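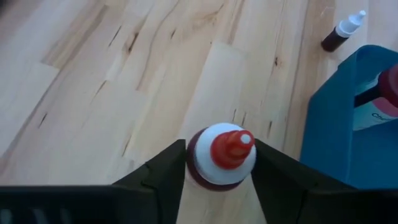

Wrist cam only or add a second view? Bottle into bin task

Posted by kristiansen_lab on 7 May 2023

Collecting demos for a pick and place policy, small bottles off a plank surface into a blue bin. Two finger gripper, wrist camera. We have 1,277 demos since January, 4 operators. Policy grabs fine, then about half the time it lets go too early and the bottle hits the rim. Problem I think – once the fingers close, the bottle cap fills the middle of the view and the bin is just a strip at the right side. Do I need a fixed camera or just more data? Really don't want to redo the whole set.

elleck
Had the same thing with squeeze bottles. Before you buy anything look at where your bin is. If its always to the right of the gripper the policy learns "go right, open" and never looks. Move the bin every few episodes, left, far, rotated a bit. We recorded 60 new ones like that, mixed them in and the early drops mostly went away. Keep the old demos, just don't let them swamp the new ones in the batch.

Also check that all 4 operators release at the same height. Ours didnt. One was dropping from way up and the model averaged it all into mush.

prisgate22
more data

studstead_m
Disagree with the above. Add the fixed camera. Wrist view can't show you the bottom of the bottle when you're looking straight down on the cap, so it has no idea if it cleared the rim. Cheap webcam on a stand is fine, but bolt it down – ours got bumped and we lost a week of recordings. You can't add that view to the old episodes tho, so try moving the bin first I guess. Log gripper width too if you arent already.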